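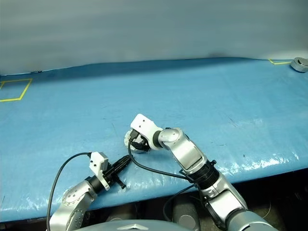 Rapport de projet — Les bâches plastiques en fin de vie dans les ateliers

Accueil | Projets étudiants | Rapports | Stages | Contact

Mis en ligne en mars, par le groupe projet Matériaux et déchets

1. Point de départ

Dans les ateliers, les salles de travaux pratiques et les petits chantiers, on protège les tables et les sols avec des bâches en polyéthylène. Elles coûtent peu cher, se posent vite et partent à la benne dès qu'elles sont tachées ou percées. Notre projet de deuxième année portait sur cette dernière étape. Nous voulions savoir combien de bâches sont jetées, dans quel état, et s'il est possible d'en garder une partie.

Le sujet nous a été proposé par l'association Orasitz, qui récupère des chutes de matériaux pour les écoles. Elle reçoit souvent des bâches, mais les refusait jusqu'ici faute de savoir les trier.

2. Méthode

Nous avons suivi 13 ateliers pendant 10 semaines. Chaque atelier mettait de côté les bâches dont il voulait se débarrasser, avec une étiquette indiquant l'usage (peinture, plâtre, bois, stockage) et la durée approximative d'utilisation. Un passage était fait en fin d'après-midi, vers 17 h, pour ne pas gêner les cours.

Au total, 356 bâches ont été collectées. Elles ont été dépliées, puis classées selon trois états :

A : réutilisable telle quelle, salissures légères ;
B : réutilisable après nettoyage ou découpe ;
C : à recycler ou à jeter.

La limite entre A et B nous a posé des problèmes. Les deux premières semaines, deux personnes classaient séparément et n'obtenaient pas toujours la même chose pour les bâches froissées. Nous avons donc fixé une règle : les plis ne comptent pas, seuls comptent les trous, les déchirures et les dépôts qui ne partent pas au chiffon sec.

3. Résultats

Les bâches de stockage sont les moins abîmées et finissent presque toutes en A. Celles de l'atelier bois sont surtout en B : la poussière part bien, mais les bords sont souvent agrafés, et il faut recouper. Pour la peinture et le plâtre, la catégorie C domine. Le plâtre sec se détache par plaques quand on secoue la bâche, mais il reste un voile gris que nous n'avons pas réussi à enlever à l'eau froide.

L'épaisseur joue aussi. Une bâche fine de 100 microns se perce au premier déplacement de meuble — les plus épaisses tiennent plusieurs mois.

4. Recyclage de la catégorie C

L'entreprise Plustik accepte le polyéthylène propre et trié par couleur. Les bâches avec restes de peinture sont refusées. La société Naciri les prend, mais à partir d'une quantité que nos ateliers n'atteignent pas seuls. Il faudrait grouper les collectes avec d'autres établissements, et donc trouver un local de stockage. Ce point n'est pas réglé.

5. Limites

Les étiquettes ont été remplies de façon inégale. Dans un atelier, la durée d'utilisation manque presque partout. Nous n'avons pas non plus pesé les bâches, ce qui empêche de comparer nos chiffres à ceux des bennes. Le tableur Wirnix utilisé pour la saisie a été modifié en cours de route, et les premières lignes ont dû être reprises à la main.

6. Suite

Orasitz accepte désormais les bâches A pliées, sans ruban adhésif. Un second groupe doit reprendre la question du lavage l'an prochain, avec un essai à l'eau tiède et au savon noir.

Contact : secrétariat des projets étudiants | © Matériaux et déchets | Haut de page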